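My Project Report: A Reading Party for the Second Graders at Calloway

For my community project I picked children's parties, mostly because I've been helping at my cousins' birthdays forever and I figured I already knew how they worked. Ha! Ours was a storybook party at the Calloway branch library, on a Thursday after school, and the whole thing was built around one picture book, Trundik and the Long Spoon.

If you haven't read it, Trundik is a grumpy little troll who cooks soup for a village that won't talk to him. I read it to two kids I babysit before I settled on it, and they wanted it again right away (and then again), so that was my test done.

My budget was $198 and I spent $139 of it. The biggest chunk went on felt for the troll hats, and I'd change that if I did it over. I cut them all myself and it took me two whole evenings, and half the kids took theirs off before story time was over. Paper crowns would've been fine! The invitations were folded like little soup bowls, and those were a huge hit with the parents.

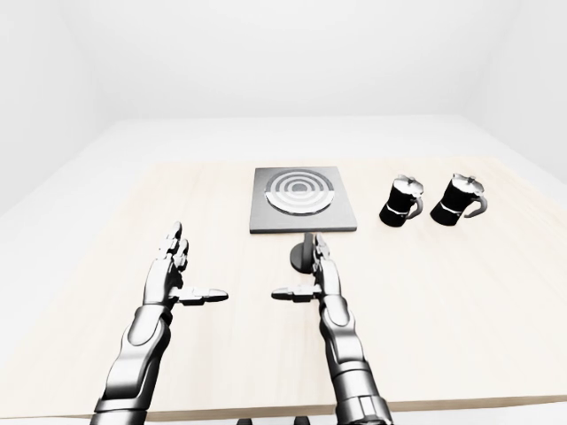 A hot plate on a wooden table, computer rendering.

My project advisor, Brigitta Lüthi, told me to plan the afternoon in short blocks, and she was so right. I had 11 minutes for the story and it ran long, because everyone wanted to do the troll voice. After that came the "soup" game, where you pull a paper vegetable out of a bag and make up what Trundik would say about it. One boy's turnip got a whole speech and a song.

The craft was the weak part. I wanted the kids to make bookmarks with yarn tassels, and tying knots is hard when you're seven. I ended up tying nearly all of them while my friend read a second book out loud, so thank goodness I'd brought a spare.

Next time I'd skip the tassels, start with the game while kids are still arriving, and put the snacks much farther from the books. I still have a bag of paper vegetables in my closet if anyone in next year's class wants them.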